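Workshop > Evening courses > Build a gripper arm > Handout 4

Last updated: November 9, 2020

Handout 4: Closing the fingers (and knowing when to stop)

Right, so by now everyone's arm moves, more or less, and a few of you have already been trying to pick things up when you thought I wasn't looking. Good! This handout covers the two-finger linkage gripper, how it gets bolted to the wrist, and how to set the closing limit so you don't strip a gear on your first evening. I've written it up from what I said at the bench plus the bits I forgot to say, and Hermine Aigner has been through it and put right my arithmetic, so any mistakes left are in the jokes.

You'll want Handout 3 next to you for the wiring colours. I'm not repeating them.

1. What's in the bag

Each bag has the linkage segments, the pivots, a pair of ribbed pads, the screws and one servo. The servos are the Tranura ones, and I like them, they're slow and a bit noisy but they put up with being shouted at. If you're building at home with a different servo, check the spline before you order anything else. I didn't, in January, and I've still got a drawer full of horns that fit nothing I own.

Don't tighten the pivot screws all the way on the first go. Run each one down until the joint stops wobbling, then back it off a touch. The segment should drop under its own weight if you lift it and let go. If it hangs there looking at you, it's too tight, and your servo will spend its life fighting the joint and have nothing left for the object.

2. Bolting it on

The base plate goes on the wrist with the Van Hecke clamp, flat side to the arm. People keep putting it on upside down and then wondering why their fingers open towards the elbow. There's a small notch, and the notch faces out.

Once it's on, move the whole thing by hand with the power OFF. Open, closed, open, closed. Listen for clicks. A click usually means one of the segments is catching the one beside it, and a smear of filing on the inside edge sorts that out (take off less than you think, you can't put it back).

3. Setting the limits

This is the part everybody rushes. In the Viltix sketch there are two lines near the top, OPEN_POS and CLOSE_POS. They come set to 600 and 883. Those numbers are fine for the bench arm with nothing in its grip and probably wrong for yours, so treat them as a starting point and creep up on it.

Do it like this:

Set CLOSE_POS to 653 and power up with your hand near the switch. The fingers should barely move.
Raise the number in small steps until the pads are just short of each other.
Write that number on a bit of tape and stick it on the base. Really, do. You will reload the sketch one night and lose it.
Now put something between the pads and find the number where it's held but the servo isn't humming.

A hum means the motor is stalled: it's been told to go somewhere it can't get to, and it'll keep trying until something gets hot. If you hear it for more than a moment, open up and bring the number down.

One thing I left out at the bench. The two fingers are meant to arrive together. If one gets there first it'll shove the object sideways into the other, and on a light thing that looks all right, and on a heavy thing it tips over. Take the horn off, line both sides up against a ruler, put the horn back. It's fiddly and I usually need two goes at it.

4. Things to practise on

Start with a sponge. Everyone sneers at the sponge and then everyone goes back to the sponge. It forgives you for closing too far and you can see exactly where the pads bite by how it squashes. After that try a cardboard tube, then something hard with straight sides, like a block or a tin.

Curved hard things come last. Anything with a rounded shell gives the pads less to hold on to, and if you grab it above its widest part it wants to squirt out downwards, like soap. A computer mouse is a lovely test piece because it's rounded on top, nearly upright along the flanks, and everybody has an old one going spare. Go for the flanks, low down, with the cable end pointing away from the wrist so it can't get into the linkage. 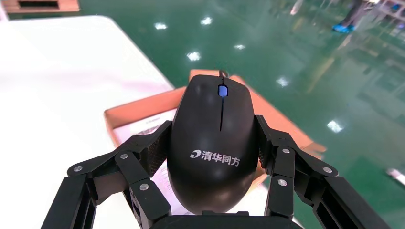

Should the pads be rubber or will printed plastic do? Printed plastic will do for the sponge and the tube, but for anything smooth and hard you want something grippier on the contact face, even if it's only a strip cut from an old inner tube and glued on.

If you go the inner tube way, rough up the plastic first with coarse paper and leave the glue overnight. I know it says ten minutes on the pot. Leave it overnight.

When you pick out of a box, come straight down. It's tempting to swing in from the side because it looks cleverer, and then the outer segment clips the rim and the box goes for a walk along the table. Open the fingers before you go down, too, and only as wide as you need, or you'll catch the walls on both sides.

5. Before next time

Get your gripper to pick up the same object and put it down again, from the same spot, until you're bored of it. Then move the object a thumb's width to the left and see what happens. Bring your tape number with you, and your sketch on a stick.

We'll be adding the Braro pressure strips next, the thin ones that go behind the pad. There's one pair per arm, and 2 spare pairs for the whole group, so please don't bend them. If your fingers still aren't arriving together, come a bit early and we'll have the horn off before the others get there. And bring your own small crosshead screwdriver if you've got one, the shared ones are all chewed.

Questions about this handout: ask at the bench or leave a note in the course folder | © Evening course notes, free to copy for class use | Back to top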